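Station pressure vs. reduced pressure in hobby station archives

swehaug
Posted January 26, 2025

I have been pulling daily minimum temperature and pressure from the Plukow archive to look at cold outbreaks. The pressure column for the Ulesetti site jumps by 70 hPa partway through the record. Temperature shows nothing at the same time. Has anyone seen the metadata change?

Siv Haugland

tgoh_wx
The jump is a switch from station pressure to sea level pressure. The site is high enough that 70 is in the right range. Add the offset back and carry on.

swehaug
A constant offset is wrong for this. The reduction depends on air temperature, and the days I care about are the coldest ones. The error is largest exactly there.

barometer_wally
Agree with Siv. On a very cold morning the reduced value at an elevated site can be off by several hPa compared with one using a mean temperature. You need to know which formula the logger used. Older Zwahlen firmware used a fixed temperature. Newer firmware uses a 12-hour mean.

Waltraud Rüegg

tgoh_wx
For a daily plot it makes no visible difference. If the goal is a paper, fine, do it properly.

Juwita Goh

barometer_wally
It makes a visible difference in my plots. I reran 239 days both ways and the winter half separates clearly.

Unrelated to pressure, for those who asked in the other thread about bowls for the snow melt samples, any nesting set will do. Weigh each one empty and write the mass on the base. 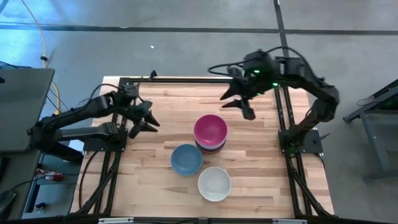
Re: Station pressure vs. reduced pressure in hobby station archives

t_eberhard
Check the header lines in the raw files before doing any of this. Plukow strips them on import. In the Barnidis mirror they are intact, and the field "redux" is 0, 1 or 2. A value of 2 is the 12-hour mean.

swehaug
Found it. The field goes from 0 to 2 on the first file in March. I will convert everything back to station pressure using the logged temperature.

t_eberhard
Watch for gaps. The mirror drops any file with more than 3000 lines, so one-minute data will be incomplete. Five-minute data is fine.

tgoh_wx
I still think you are correcting below sensor accuracy, but post the result.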